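Sostitgate – Programa de Demonstração
29/11/23

1/12 Iniciamos hoje a publicação de notas sobre a coleta de demonstrações do projeto Sostitgate, conduzido em Lindton. O tema desta série é o ensino de tarefas a um robô por condução manual e por comando remoto.

2/12 A tarefa de referência é a reposição de ferramentas em painel perfurado: retirar um item do gancho, transportá-lo e devolvê-lo ao gancho indicado. Cada execução completa, do repouso ao repouso, constitui um episódio.

3/12 Até o encerramento de outubro foram registrados 1.000 episódios. Destes, 843 foram aprovados na revisão e compõem o conjunto de treinamento. Os demais permanecem arquivados, com a anotação do motivo da recusa, e não são apagados.

4/12 Chaves de fenda exigem atenção particular quanto ao ponto de preensão. O operador deve fechar a garra sobre o cabo e evitar a haste, cuja seção fina favorece a rotação da peça durante o transporte. O manual do operador foi revisto nesse ponto.

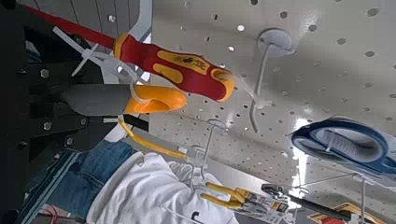
Em resposta, Appiah pergunta se não seria preferível conduzir o braço diretamente com as mãos em todas as tarefas, já que o operador sente a resistência do gancho e, no comando remoto, depende quase sempre da vista.

5/12 A observação é pertinente. A condução manual transmite a força de contato e costuma produzir trajetórias mais curtas na aproximação. Em contrapartida, o corpo do operador permanece junto ao braço e pode entrar no campo das câmeras, condição que não se repete quando o robô executa a tarefa sozinho.

6/12 Adotamos, por isso, um regime misto. Os primeiros 500 episódios foram feitos por condução manual; os seguintes, por comando remoto, com o dispositivo de controle fornecido pela Cokia. Os dois grupos recebem marcação distinta e podem ser treinados em separado ou em conjunto.

7/12 No comando remoto, a dificuldade recorrente é a profundidade. O operador tende a hesitar nos últimos centímetros antes do contato, e o modelo aprende essa hesitação com a mesma fidelidade com que aprende o restante. Pausas prolongadas antes do fechamento da garra passaram a ser critério de recusa.

8/12 Itens leves e planos, como os pincéis, pedem abordagem própria. A garra deve alinhar-se ao eixo da peça antes de avançar, e a velocidade deve ser reduzida antes do primeiro toque. Um contato lateral basta para fazer o item oscilar no gancho – e uma demonstração iniciada com a peça em movimento tem pouco valor para o treinamento.

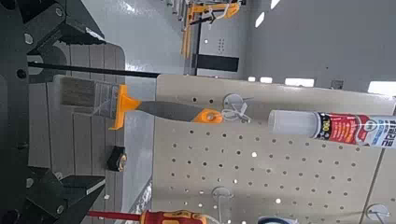
9/12 Recomenda-se também variar a posição inicial do braço entre um episódio e outro. Sequências iniciadas sempre do mesmo ponto levaram o modelo a reproduzir o percurso sem corrigir desvios. A cada 50 episódios, os itens trocam de gancho e a nova disposição é anotada na ficha da sessão.

10/12 As correções são bem-vindas. Quando o operador erra a aproximação, recua e conclui a tarefa, o episódio é mantido e recebe a marca "recuperação". São excluídos os casos de queda da peça, de colisão com o painel e de interrupção pelo botão de parada.

11/12 Todo operador novo cumpre uma sessão de prática sem gravação antes de contribuir para o conjunto. A revisão é feita por pessoa diferente daquela que realizou a demonstração. Em caso de dúvida, prevalece a recusa.

12/12 A próxima série de notas tratará da sincronização entre as câmeras e os registros das juntas, e do formato em que os episódios são armazenados. Perguntas sobre o procedimento de coleta podem ser enviadas em resposta a esta publicação.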